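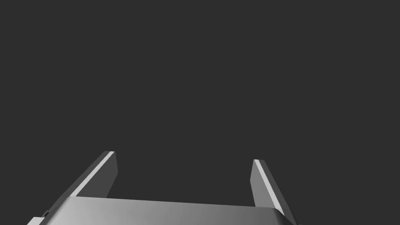 Several groups objected last term that a simulated camera tells you nothing about a gripper, and that the comparison should be run on hardware from the start. The objection holds for friction and for cable drag. It does not hold for the geometry of the view, and the geometry is what Unit 4 measures.

Unit 4. Wrist camera views of parallel grippers

4.1 Purpose

Compare two parallel-finger grippers, the Zidetti and the Tekby, by how much of the wrist camera's view each takes up at full opening. The render at the head of this handout is a baseline view: fingers open, nothing held, plain dark background. Record a view of this kind before any object is loaded.

4.2 Terms

Body line: the upper edge of the gripper body as it appears in the view. It is nearly straight but need not be level. A slight slope is normal for an off-axis camera.

Window: the background visible between the two fingers, bounded below by the body line. With a camera behind and above the gripper, perspective makes the window a trapezoid.

Finger asymmetry: the difference in apparent length between left and right fingers. In the baseline the right finger looks a bit shorter and sits slightly lower. Do not correct for this in the finger model. Check the camera pose first.

4.3 Setup

Load the Pesonen controller at its default gains. Set the camera to 60 frames per second and the opening command to 100 percent. Wait until the finger positions stop changing, then save one still. Discard any still taken during motion.

Lighting stays fixed for both grippers. The pale bevels along the finger edges are useful for edge detection, but a threshold tuned on them will fail on the darker flat faces. Use one threshold per surface and write both down.

4.4 Measurement

Count the pixels belonging to the gripper (body and fingers together), then those in the window. Report the ratio of window to gripper. For reference, the Dresetholm bench model gave 626 gripper pixels and 2629 window pixels on the reduced grid, a ratio of 4.2. Use the same grid or the numbers cannot be compared.

Repeat at half opening. The window narrows — the body line should not move. If it does, the camera is attached to the wrong link.

4.5 Report

One page, 600 words at most. Give the ratio at both openings for both grippers, the camera pose, and the two thresholds. Grasp success is covered in Unit 5 and should be left out.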